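Accept all cookies | Manage my choices

Kitting out the Lestau handling project: our budget report
Su-bin Kang and Liam Marsden

When we started in December we thought the buying would take an afternoon. Dinesh Khan, our supervisor, smiled kindly at that and handed us a spreadsheet with 2000 pounds at the top and nothing underneath, and off we went!

Our first plan was to spend nearly everything on one good hand-held gripper. We had a lovely quote from Sezer for 1806 pounds, and we very nearly signed it, until Hyun-seo asked what we would do on the day it broke (a fair question, and one we had no answer to). So we went back and priced the simpler Ramar kit at 548 pounds. A pair of those comes to 1096, leaving 904 for everything else.

"Everything else" is where we went wrong at first. We forgot spare finger pads, storage and the printed markers on stiff card, and we left out postage entirely, which added 37 pounds to the very first order. We now keep a separate line for small parts, and we would urge next year's group to do the same from the start.

We also planned for space. Two people working with a gripper each need more elbow room than you would think, so we asked for time in the big open office before thinking about buying any benches.
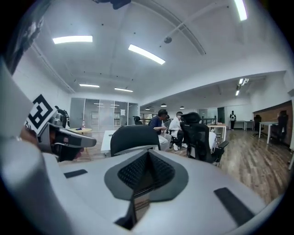 Figure 1. Two hand-held grippers in the open office, one with its square marker on top.

What remains is being held back for replacement parts. Liam would like a second set of markers, and I suspect he will get his way.

Comments (2)

Ifeanyi Ekwueme: Really useful, thank you both. Did you look at Denel for the spares?

Su-bin Kang: We did, Ifeanyi, but only after we had ordered! I'll send you the price list.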